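Sorting out the break room

January 24, 2019

I put my name down to reorganize the break room at work before the holidays, and last week I finally did it. It took two afternoons. I'm writing it up because a couple of people asked how I decided what stayed and what went, and because I'll want the notes when I do it again in March.

The room is a decent size for an office of 40. There's one long white counter with cabinets over it, a small round table with three chairs, and a pair of glass doors at the back. The problem was never space. Things came in and didn't leave. When Clestetti closed their half of the floor we inherited everything they had in their kitchen, and it went straight into our cabinets on top of what we already owned.

I started with the mugs. We had 92. I lined them up on the counter and sent an email giving everyone until noon the next day to claim theirs. Some were claimed. I kept 40 of the plain ones and boxed the rest, including a whole set with the old Florkeck logo that Fidel Cáceres from accounting said he had been meaning to take home for years. He still hasn't picked them up.

The cabinets were next. I emptied them one at a time, wiped the shelves, and only put back what gets used in a normal week. Plates and bowls went in the cabinet nearest the sink. Tea, sugar and filters went as close to the coffee as I could get them. Before, the filters were at the far end of the room and people left a trail of grounds walking back and forth.

I threw out a lot of expired food. Most of it was soup packets. There was also a jar of mustard from before I was hired, and I was hired a while ago.

For anything that wasn't trash but didn't belong in the room, I used a soft blue bin, the padded open kind. It's bigger than it looks and doesn't scratch the counter when you set it down. Smaller stuff can go in a paper bag with handles, and the bag stands up inside the bin so it doesn't get buried.

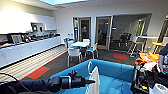
What I left on the counter

I wanted the counter clear, and I lost that argument. Ignacio Gaete pointed out that if you put the appliances away, people just take them out and leave them wherever. So they stay in a row along the wall. I did pull everything forward to clean behind it, and I'd suggest doing that more than once a year.

The recess between the upper cabinets is the best spot in the room for machines. It's at a good height and they don't eat into the counter. I don't put anything else in there now, not even the sugar.

The water filter is a Purix and needs a new cartridge. I've ordered two so there's a spare, and I wrote the order number on a piece of tape inside the cabinet door.

The floor

The carpet is dark gray with a couple of red tiles, and it hides crumbs very well, so it hadn't been vacuumed properly in some time. I moved the table and chairs to one side and did the whole thing. The recycling bin stays by the end of the counter. I tried it near the doors for a day and cans started collecting next to the sink, so back it went.

Still to do

The blue bin needs to be emptied. Lost property goes to the front desk, and the extra dishes are going to Rivadeneira, the thrift store on my way home, once I have the car. The box of mugs is under my desk. If one of them is yours, come get it before the end of the month. I also need labels for the cabinet doors, and the drawer under the toaster sticks when it's full of forks, so I may have to move the forks.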